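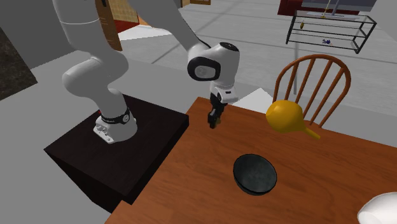

Before you write a single motion, sort out the pedestal. I say this every time, and every time somebody emails me about a bowl that lands a finger's width off, and when we go back and check, the arm is standing on something that rocks.

My own setup is an arm on a boxy stand pushed right up to the table edge, practicing kitchen pick-ups. I built the whole cell in simulation first and I'd do it that way again! You find out in an afternoon that the elbow wants the exact spot where you were planning to hang a lamp. Here are the things I keep taped inside the cupboard door.

Stand and bolts. Snug every flange bolt by hand, then go around in a star pattern like you would with a car wheel. Put a dab of paint pen across each bolt head and onto the flange. A quick look every Monday and you'll spot one that's crept. If your stand is a separate piece from the table (mine is), clamp the two together or they'll drift apart, a hair at a time, and you'll be blaming the software for a week.

Match the model to the room. Measure the real tabletop height at all the corners you can reach, and use the number nearest your work area. I went with the number on the furniture tag once and drove the fingertips into the wood. Siebe Van Wijk, who helped me with the first build, puts a sheet of craft foam down for the first run of anything, and now so do I.

Fingers. Parallel fingers pick up more gunk than you'd think – flour, skin oil, that gray fluff from dish towels. Wipe the pads with a barely damp cloth, let them dry, then close them on a strip of printer paper and tug. Even drag from top to bottom is what you want. If the paper slides out at one end, a pad is seated crooked. Take it off, clean underneath, put it back.

Hover height. I park mine 11 centimeters over the table between moves. Lower saves a second or so and sooner or later clips a bowl rim. Point the fingers straight down when parked, too, so you can see at a glance if the wrist has lost its zero.

Speed. New routine, 39 percent speed, no exceptions, hand on the stop button. I go up to 50 after three clean runs and mostly leave it there. It's moving dishes, it doesn't have a train to catch.

Awkward shapes. Dark shallow bowls and anything pear-shaped are the two I'd practice on. For the bowl, go for the rim with one finger inside and one outside. For the pear shape, grip across the fat end, because the skinny end swivels.

Chairs! Put them in your collision model. A chair back is tall and people never leave it in the same place, so I model it a bit fatter than life.

Last August I swapped the cable ties along the arm for hook-and-loop straps, and it's so much easier to get in there and clean. Leave slack at the wrist, enough for a full turn each way, and check for shiny rubbed spots while you've got the straps open.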